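Setting up the gripper for test tubes on the Skaria arm
Last changed: May 2024

With these notes you can take the tube cell from a cold start to the point where it can lift a glass tube from the rack, hold it upright and put it back without breaking it. I wrote them for our own bench, which has a Skaria arm with the two-finger gripper, a wooden rack and the small camera at the wrist. If your fingers are of another type, the order of the steps is still good but the numbers are not.

You need one hour, a 4 mm hex key, a lint-free cloth, some alcohol, and a few empty tubes that you can afford to lose. Please do not start with filled tubes. I did that in March and cleaned the table for a long time afterwards.

Step 1. Clean the fingers

Switch the arm to hold mode and open the gripper fully. Wipe the inner side of both fingers with alcohol. The surface is rough on purpose and it collects dust from the wooden rack, so wipe along the finger and also across it. Do not forget the edges of the long slots. Wait until everything is dry.

Then move each finger by hand at the tip. A very small spring is normal. If you feel a click, the screw at the base is loose. Tighten it now, before you teach any position, or you will teach everything two times.

Step 2. Set the zero of the gripper

Close the gripper with nothing in it, at the lowest speed. In the Prollden controller open the page "Tool" and press "Set closed". Open and close it again and read the value. It should return to zero or one step beside it. When it is further away, go back to step 1, as there is probably still dirt between the fingers.

Step 3. Find the grip width and the force

Put an empty tube between the fingers by hand and close slowly until the tube does not fall when you let go. Keep your other hand under it. On our cell the position was 711 steps for the thin tubes. Write down your own value and do not copy mine.

For the force I use 64 on the scale of the controller. With less, the tube turns when the arm accelerates. With more, it holds very well, but I have heard glass make a noise that I did not like. Start low and go up in small amounts.

The height of the grip is also important. I hold the tube in its lower part, near the round bottom, so the open end stays free above the fingers. This gives the camera a clear view of the rim, and it leaves space for whatever must come in from the top.
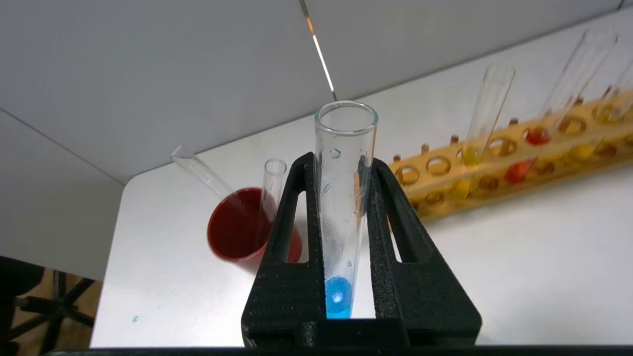 If you grip too low, the round bottom pushes itself up and out when the fingers close. If you grip too high, the lower end swings like a pendulum. A few millimeters above the curve is a good place to begin.

Step 4. Teach the rack

A wooden rack is never fully straight. Teach the first hole and the last hole, let the controller calculate the others, and then check one in the middle at low speed. Ours was wrong by more than a millimeter there, so I taught that hole separately.

Fix the rack to the table before you do this. We use the clamps from Wadeck – double-sided tape also works for a day or two.

A tube that leans in its hole will be gripped badly. Let the arm come down with open fingers, close to half width first, wait a moment, and then close fully. The half closing brings the tube upright.

Step 5. Test run

Run 11 cycles with an empty tube at quarter speed. If all are good, run them again with plain water. Only after this use the colored liquids, a small amount in each tube. Look at the table and the fingers after every run, and wipe away drops directly, as dye goes into the rough finger surface and stays there.

When something is wrong

Tube slides down slowly: clean the fingers again, then raise the force a little.

Tube is tilted in the grip: the two fingers are not at the same height. Loosen both, press them against the base and tighten them again.

Controller reports "object lost" but the tube is still there: the width window is too narrow. Give it a few more steps on both sides.

Spare fingers come from Chaudhry and are sold only in pairs. After a change of fingers repeat everything from step 2.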